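Studidstead launches its pink pouch range, with small toys and clips to match

FOR IMMEDIATE RELEASE — November

I've been making bits and bobs for bags under the Studidstead name for six years, and I've never been as giddy about a launch as I am about this one! Our new collection, Nudero, is all about pink, puffy, textured things and the little extras you hang off them.

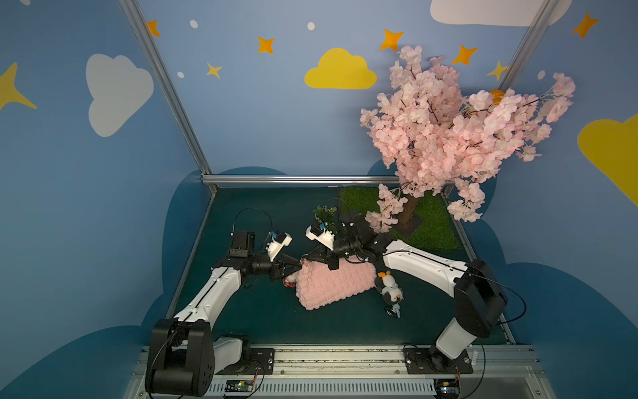

I grew up with a pencil case that had more dangling from it than inside it, and I wanted that feeling back. So there are 43 pieces to mix and match, from plush charms to clips, and you can buy them singly or in sets.

The fluffy zipped pouch is my favourite (I know, I'm not meant to have one). It's lovely with a couple of carabiners through it, say a silver one and a gold one, ready to go on a rucksack or a belt loop.
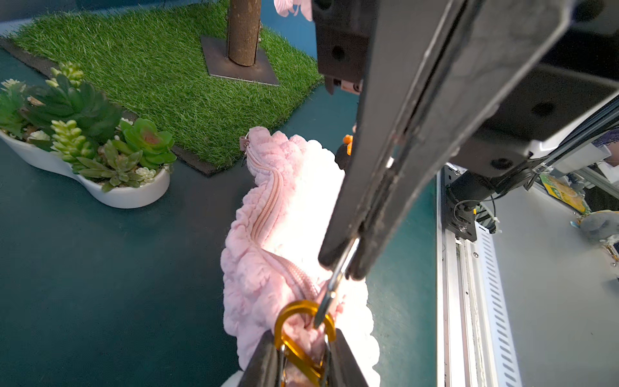 Prices start at £6 for a charm and go up to £26 for a full set. Everything comes in a paper box from our packers at Rondaron, who have put up with a lot of last-minute ribbon changes from me.

We've also dressed a small garden for the range, with a patch of pretend grass, a cherry blossom tree and potted succulents.

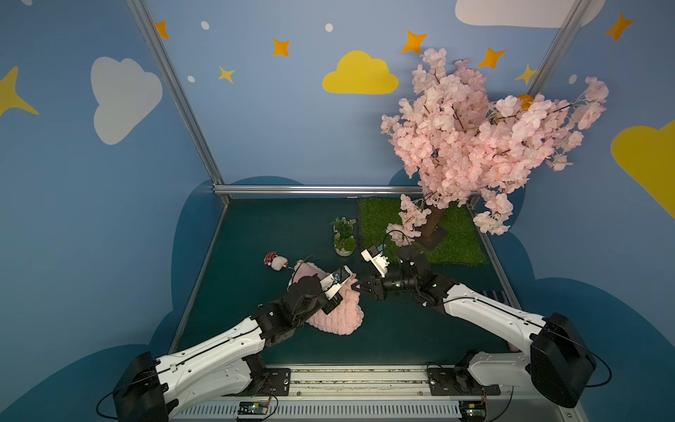 The same garden is going in the window at Lazarević, the gift shop stocking Nudero first — pop in and have a squeeze of everything. Our own web shop opens a fortnight later, at 2 in the afternoon.

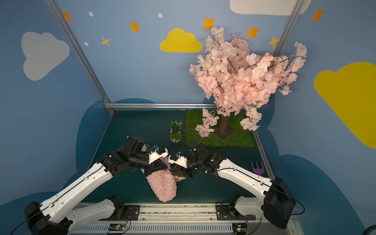

Can I buy a pouch without the charms?
Of course you can, every piece is sold on its own as well as in the sets.

Samples and price lists are available from the Studidstead press desk.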